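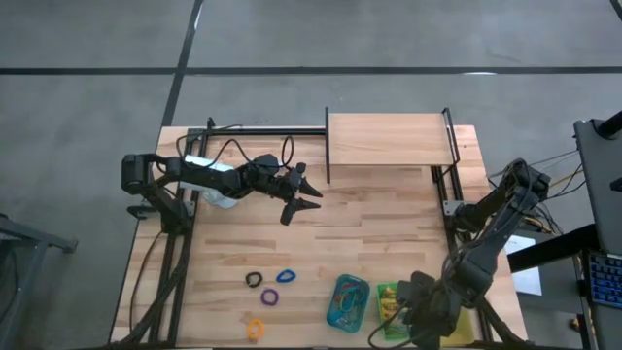

Figure 2.1 Two-arm workstation with a ring-sorting task laid out.

Chapter 2
Planning a Pick-and-Place Task

This chapter follows the Trotmont class project, in which student pairs program two arms to work over one shared tabletop. The task is to pick up small coloured rings and put them in a basket. It was set by Lizelle Mabaso and first run in March.

Each arm in Figure 2.1 is mounted at its own side of the table, and each carries its own gripper. Before writing any motion code, a pair must decide three things: which arm reaches which part of the surface, where the two areas overlap, and which arm gives way in the overlap.

Section 2.1 defines the reach of an arm. Section 2.2 deals with grasping thin, flexible objects. Readers who have not completed the exercises on joint angles in Chapter 1 should do so first.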